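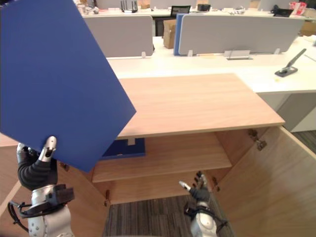 The light wood cabinet at Rosteo

Hi, I'm Malou Ásgeirsdóttir, and I run Rosteo, a small language school for grown-ups who want to learn Danish without feeling like they're back in seventh grade! I started with one evening class in a borrowed room above a bakery (the smell at 7 p.m. was cruel) and we now have 156 students, most of them beginners, a few of them on their third try.

Our classes are small and loud. You'll be talking in the first ten minutes, badly, and so will everyone else – I still mix up my own vowels when I'm tired. We work from the Tralov course, 432 pages of it, but we skip around a lot and nobody gets graded.

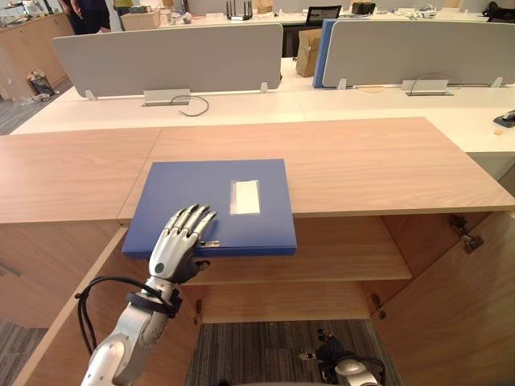 Renata Sepúlveda wrote to us in November that she had finally argued with her mother-in-law in Danish, and lost, and that she was signing up for another term so she could win.

Oluf Lykkegaard teaches the morning groups and I take the evenings. Grímur Kirkegaard does pronunciation, one-on-one, and he's very patient about the soft d.
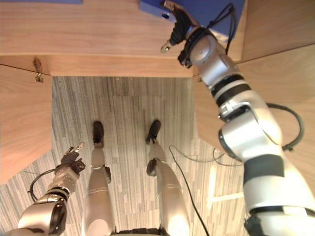
He also started our reading club, which is free for anyone enrolled. They're on short stories now, with a crime novel coming up after the break, and you can borrow a copy if you don't want to buy one.

A term is 400 dollars and runs twelve weeks. Want to try it first? Email me and come sit in on a class, any level you like.
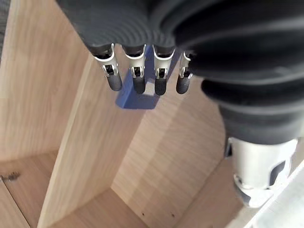
Inside the cabinet, oak veneer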